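Rerora rollout – staff FAQ

Braltby site, housekeeping and linen teams. Last updated October 27, 2022. Put together by Sorcha MacBrayne from the questions you left at the desk and the ones people stopped me with in the hallway. Will add more as they come in. Not in any real order.

What is Rerora?

The name for the whole project. Robot arms that do part of the bed and folding work, plus the software that tells them what to do. Arms and software come from Imix. Sæther runs the building side – power, floor marking, network.

Is my job going away?

No jobs are being cut at Braltby because of Rerora. That's in the letter you got, and the letter was signed, so hold us to it. What does change is what's in your shift. Less folding, more checking and setting up. When someone leaves, we decide post by post whether to fill it, same as before.

Will my hours change?

Not before December. After that the early shift may start 30 minutes later on linen days. Rota goes up the usual way, usual notice. If the later start wrecks your childcare or your bus, tell me now and not the week before.

What about pay?

Base pay stays. If you complete the operator training you get a one-time payment of $735, in the next regular pay run after you're signed off. Part-timers get the same amount, not a pro rata one. Several people asked, so – same amount.

Do I have to do the training?

Everyone does the safety part. It's short. The operator part is optional for now. If you don't want it, you stay on your current duties and it doesn't go in your file as a refusal or anything like that.

I'm not good with computers.

Fine. Most of the training is hands. You hold a gripper, you pick up cloth, you put it down where it goes. The screen part is start, stop and "call someone."

Why are people doing the bed work with hand-held grippers at all?

So the system has good examples to learn from. A person who has made beds for years knows where to grab a sheet, and the engineers don't. That knowledge is the bit we can't buy in. It's also why sessions are booked with housekeeping staff first, temps second.

How many examples does it need?

Imix asked for 3,000 from our site. We have nearly half that. Garments, sheets, pillow cases, in that order of difficulty, or so they tell me. You may disagree about the order, plenty of you have.

Am I being timed during sessions?

No. Go at your normal speed. Slower is fine. Recordings have a length, obviously, but no one is making a league table and supervisors don't get session lenghts by name.

Who sees the recordings?

Imix engineers and me. They are not used for discipline or for appraisals. If you'd like one of yours deleted, email me the date and the session slot and it gets deleted. You don't have to say why.

Can I say no to being recorded?

You can. Sessions are volunteer only. You can also stop halfway, put the gripper down and step away.

My wrists hurt after a session. Normal?

A bit tired, maybe. Hurting, no. Stop and report it the same as any other strain. Max 2 sessions per shift, with your regular break in between, and the break is not to be swapped for an earlier finish. The grip can be adjusted, ask before you start.

Who do I call when something jams or goes wrong?

Stop button first. Then the Sæther desk for anything power or network, me for everything else. Don't pull cloth out of a gripper while it's powered. Even if it's nearly out. Especially then.

Does working with the robot count towards my room quota?

Session time comes off the quota before it's worked out. If your sheet says otherwise it's a mistake – bring it to me, I've fixed a few already.

What if the robot makes a bed badly and a guest complains?

Complaint goes against the project, not against you. Right now nothing a robot has made goes to a guest without a person checking it. If that rule ever changes you'll hear from me before it does.

What does a session look like?

Grippers, a bed, cloth.

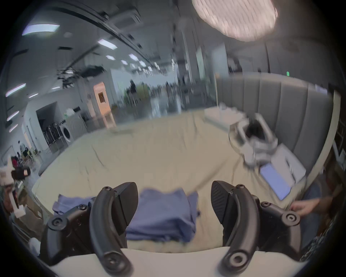
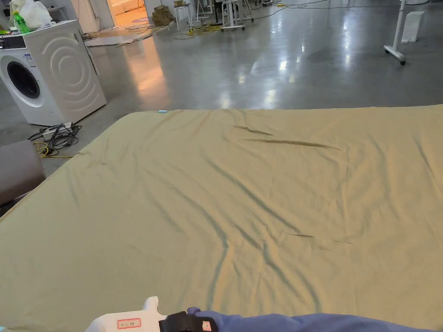 Who decides if Rerora carries on after the trial?

Site management, after a review in December. Two housekeeping reps sit in on it and can put their own points in writing beforehand. The result gets posted in the break room and sent by email the same day, whichever way it goes.

Can I suggest a job for the robots to do instead?

Please do. The best list so far came from the night linen crew – mostly lifting wet loads and moving full carts, which is where the backs go. I've passed it to Imix. They've said carts are possible and wet loads are harder, no date for either.

Is there a version of this page in other languages?

Polish and Spanish are being done. Ask me for a printout in the meantime and I'll go through it with you, and we can get someone on the phone to interpret if that's eaiser.

Question not here? Leave it at the desk or email Sorcha MacBrayne. Names optional.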